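Search this list
Search Advanced
Print this message | E-mail this message

Subject: Re: Left jaw closing late on cloth
From: Gudrun Pfeiffer
Date: 31 Oct 2023

Appiah wrote:
> Our left hand gripper grabs boxes fine but slips on thin
> cloth. Jaws meet at the tip and leave a gap lower down. Is
> this the spring or the jaws? We run the Ustalik firmware.

Check the jaws first. Ours did the same in June and the spring was fine. One jaw had been put back slightly twisted after a cleaning.

Take both yellow jaws off, wipe the seats, and put them back with the screws only finger tight. Close the gripper on a strip of card, then tighten. Do not tighten with the jaws open. After that I do a hold test with a piece of white cloth, pinched near the tips with most of it hanging free.

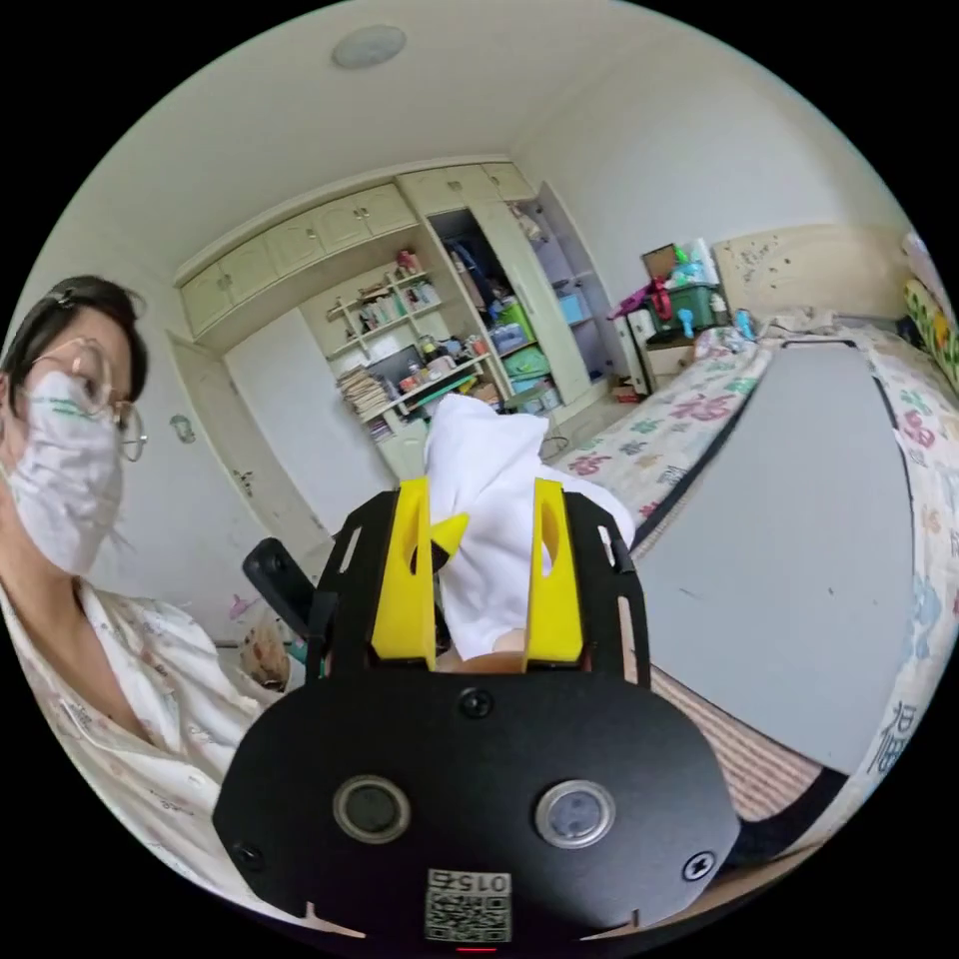

If the cloth creeps, back the screws off and start over. I allow 2 tries before I swap the jaws. We get our spares from Ciltusik, part 109, and they come in pairs. Don't mix an old one with a new one.

Once the first gripper holds, do the second one the same day. The pair at Plilletcombe drifted apart because only the left had been looked after, and the closing values no longer matched.
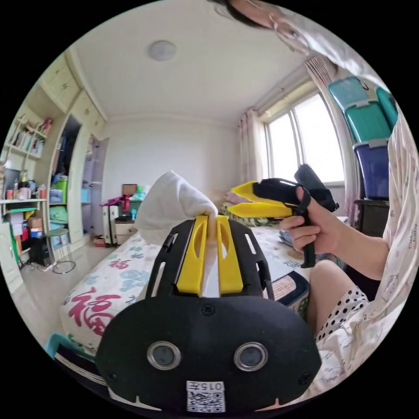 Write the closed reading for each side in the log before you run anything. I repeat the hold test every 1000 cycles on cloth and pull the jaws for cleaning every 12 days. The spring I leave alone unless the jaws come back slowly when you let go of the handle.

What do your two closed readings say now? Send them with the firmware version.

Gudrun

Print this message | E-mail this message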